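Relatório de progresso ao financiador: automatização do acondicionamento de encomendas, unidade de Hodudmont
Período: segundo trimestre do projeto, até setembro

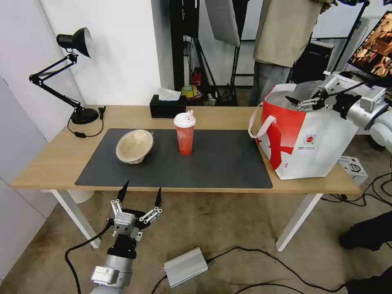 Fig. 1. Posto de ensaio: garra de dois dedos no interior do saco; taça e copo com tampa sobre o tapete.

1. Execução
O posto de ensaio utiliza 2 braços com garra, integrados pela Hirnach. No período foram registados 716 ciclos de ensaio, contra os cerca de 500 previstos no plano. A abertura do saco continua a ser a operação com maior taxa de intervenção manual. O software de planeamento, fornecido pela Ljungberg, foi atualizado em julho.

2. Efeitos nos postos de trabalho
Dois operadores da linha Esov passaram da embalagem para a supervisão do posto. A categoria profissional e o horário mantêm-se. A formação cobre a paragem de emergência, a reposição de artigos e o registo de falhas. Os operadores comunicaram menos movimentos repetitivos do punho e mais tempo de espera entre intervenções. A segunda observação levou à revisão da rotação, agora feita a meio do turno.

3. Desvios
A entrega das pontas de substituição atrasou-se e o ensaio com sacos de papel fino transitou para o trimestre seguinte. Sem impacto no orçamento aprovado.

4. Próximo período
Ensaio com artigos de tampa alta, avaliação ergonómica do posto de supervisão e consulta aos trabalhadores do turno da noite.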